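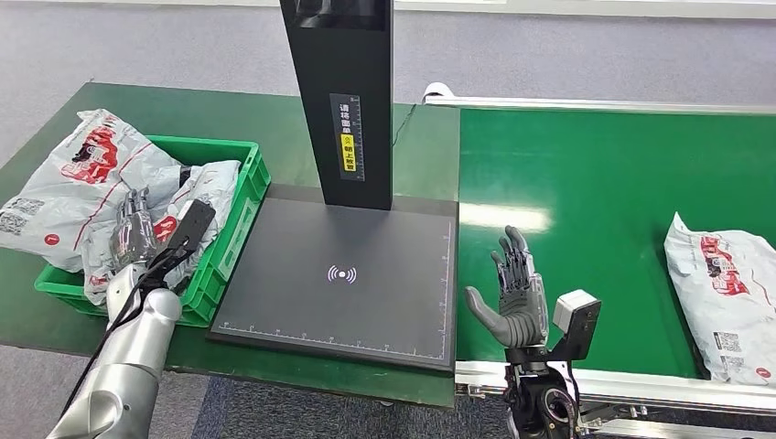
15/01/2019

A lantern for the back steps

I finally gave in and bought the Duler, after going back and forth on it since before the holidays. It's a folding lantern, the flat kind that opens up like a little accordion, and I had it in my head that I wanted one ever since we sat out at Tetstead last May and the people in the next campsite had three or four strung between the trees. Such a soft light, not the blue glare I'm used to from my old headlamp. I lay there in my sleeping bag with the flap open just looking at it (and listening to them play cards, which went on quite late).

So, the Duler. It wasn't cheap, and I did look hard at the Royer first, which has a metal base and feels like it would outlive me. The Royer only comes in one brightness, though, and that brightness is "parking lot." The Duler has 7 settings and the lowest is hardly more than a candle. I've had it on the nightstand these past two evenings at that lowest one and read nearly a whole chapter by it before my eyes got tired. The paper shade is really some sort of coated cloth, and it has a pleasant rustle when you open it, like unwrapping something.

What I don't love is the hook. It's a skinny little wire thing and it slides along the cord whenever there's a breeze on the back steps. I tried a clothespin on either side of it tonight and that held pretty well, though it looks silly. Maybe a bit of twine would do. I have that ball of green twine somewhere from the tomatoes, probably in the shed with everything else I've been meaning to sort.

The booklet says 100 hours on one charge at the low setting and I have no plans to sit there and check. It also says the bulb is good for 3000 hours, and you can't change it yourself, so when it goes, it goes. That bothered me in the store and it bothers me a little still. My grandmother's brass lamp has had I don't know how many bulbs in it and a new cord besides, and it's still lighting up the hall every night as I write this.

Cold again today, with a clear sky all the way down to the rooftops. I turned the lantern off for a while and stood out there in my coat and slippers and found Orion right away, and then the Pleiades, and then my toes gave out. I'd like to learn a few more before spring. I keep thinking about going to Drillen when the weather warms up, up on the ridge where there isn't a streetlight for miles, and hanging this thing from the tent pole.

Must remember to ask at the hardware store for a better hook. And lamp oil, and birdseed.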